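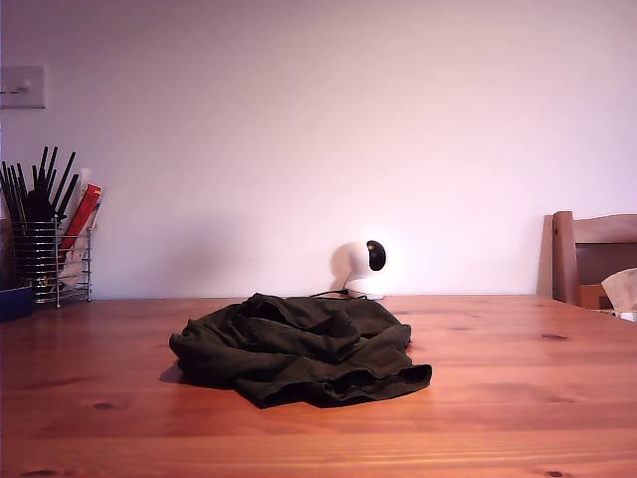

The letter from Skestent came in February and informed Nyokabi Makori that she owed the company 1,833 pounds for water. She lived alone, above a shop that sold buttons, and did not own a bath.

She rang. A recording told her that her call mattered, then played her a pan pipe version of something she had once danced to at a wedding. After a long while a young man came on and asked for her customer number.

"I'd like to know how I've used this much," she said.

"It could be a leak."

"I'd have noticed. So would the buttons."

He said he would pass her to Usage. Usage passed her to Billing, and Billing wished her a pleasant afternoon and cut her off.

She wrote a letter instead, in her best handwriting, and enclosed a drawing of her kitchen tap. A reply arrived nine days later, thanking her for her interest in becoming a supplier. There was a form. Nyokabi, who had taught geography for most of her life and could not leave a form alone, filled it in. Under "Nature of goods" she wrote "Water". Under "Quantity available" she wrote "See your own bill".

By spring she was an approved supplier. Skestent sent her a lanyard and an invitation to lunch at the Virkard Hotel, where she was seated beside a man from drains who confided that he had not understood his job since his second promotion. The salmon was dry. She had it twice.

The following week she posted them an invoice for 3,159 pounds, being the water they said she'd had, returned unused, plus carriage. They paid it in four days. They had never once answered the telephone that quickly.

She settled her bill in full, by cheque, with a polite note. With what was left she had a bath put in.

The man who came to fit it looked under the floorboards and whistled.

"Did you know," he said, "you've been running the launderette next door?"

Nyokabi thought about this, and asked him whether he would mind putting the boards back.

Filed under: Short Fiction, Humour, Quick Reads

Search stories Go

Comments (3)

pegandline
The drawing of the tap! I did this with a gas company once but all I got was a fridge magnet.

Obura
Liked it, though no hotel would give you a second salmon. Otherwise very true to life.

marrowfat
So does the launderette ever find out? More please.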